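« Une carte d'automate qui a vingt ans peut repartir pour vingt ans »

Chez Satti, on remet en état des variateurs, des alimentations et des cartes de commande dont les fabricants ont arrêté la production. La responsable de l'atelier nous a reçus entre deux bancs d'essai, fer à souder encore chaud, et il a fallu la suivre au pas de course.

Son sujet du moment, c'est le Fandik, un module d'entrées analogiques que l'on trouve encore dans des papeteries et des laiteries. « J'adore cette carte ! Tout est lisible, les pistes sont larges, on voit que les gens qui l'ont dessinée pensaient à ceux qui allaient la dépanner. » L'atelier en a vu passer 598 depuis l'ouverture, et elle garde une fiche pour chacune.

La panne la plus courante ? Les condensateurs chimiques, presque toujours. « On les change tous, même ceux qui mesurent bien. Ensuite la carte passe 10 heures en charge sur le banc Clirker, à température d'armoire, et là on découvre parfois une soudure fatiguée que personne n'avait vue à la loupe. »

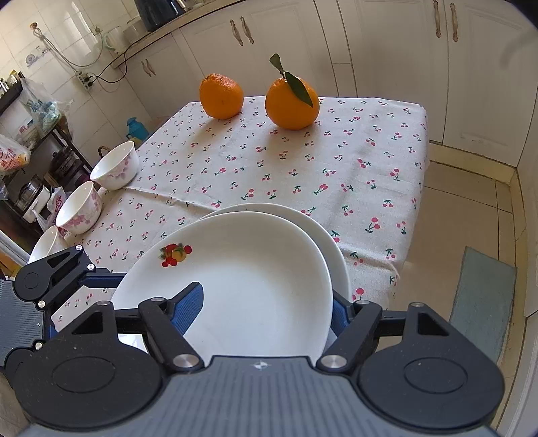 Par la rédaction, rubrique Maintenance industrielle
30 septembre 2018

Le banc, justement, a été reconstruit en mai. Il accepte désormais quatre cartes à la fois, avec un relevé séparé pour chaque voie. « Avant, on en testait deux, et il fallait tout recâbler à la main. Maintenant je lance la série le soir et je lis les courbes en buvant mon café, c'est un bonheur. »

Elle insiste aussi sur l'emballage : sachet antistatique, mousse, carton rigide, et une note avec la référence complète, révision comprise. « Skidero nous envoie ses cartes comme ça, avec le défaut noté au dos et l'heure de l'arrêt. On gagne une demi-journée de recherche ! »

Et les pièces introuvables ? Elle ouvre un tiroir de relais triés par tension de bobine. « Je récupère sur les cartes mortes. Il m'en manque encore en 48 volts, si vos lecteurs en ont, qu'ils m'appellent. »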